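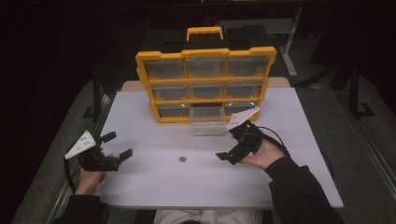
Plarkmont Workshop Sets Fixed Service Routine for Hand-Held Grippers

Home News Projects People Contact

April
By Ainhoa Herrero

PELLDALE – The Plarkmont robotics workshop has adopted a written service routine for the paired hand-held grippers at its tabletop station, following a winter in which small faults in the equipment interrupted work more often than the staff considered acceptable.

The station consists of a white table and two black grippers, one for each hand, each with a cable and a white triangular plate marked with dark dots. Operators use the pair to carry out short handling tasks, among them work with a parts organizer whose clear plastic drawers can be taken out and put back. Recordings of the tasks are later used to train the robot arms at the workshop's Busau site.

Under the new routine, the grippers are inspected after every 20 hours of use. The technician on duty wipes the finger tips, opens and closes the jaws through their full travel, and checks the screws that hold the plate. Any plate that has shifted is reseated and the gripper is calibrated again before it returns to the table. Cables are examined where they enter the housing, the point at which most of the winter faults were found.

"A loose plate will not stop the session, and that is the difficulty," said Soledad Cantero, who supervises the station. "The operator carries on, and the error is discovered a week later by a colleague at Busau."

The workshop logged 1,151 sessions in the past year. According to Saturnino Miranda, the senior technician, a review of the maintenance log showed that worn finger pads and strained cables accounted for the greater part of the lost time. Pads will now be replaced after 3,000 grasps, whether or not wear is visible – a limit that may be revised once a full set of replacement records is available.

The daily check before the first session is expected to take about 5 minutes. It includes a test in which the operator draws a drawer from the organizer with the grippers and returns it to its slot. If the fingers slip on the drawer, the pair is withdrawn and the spare set is issued.

Training in the routine was led by Etornam Frimpong and has been completed by all operators at Plarkmont. The workshop at Arrieta, which maintains two similar stations, will adopt the same procedure when its spare parts have been delivered. Copies of the checklist may be requested from Remedios Herrero at the Pelldale office.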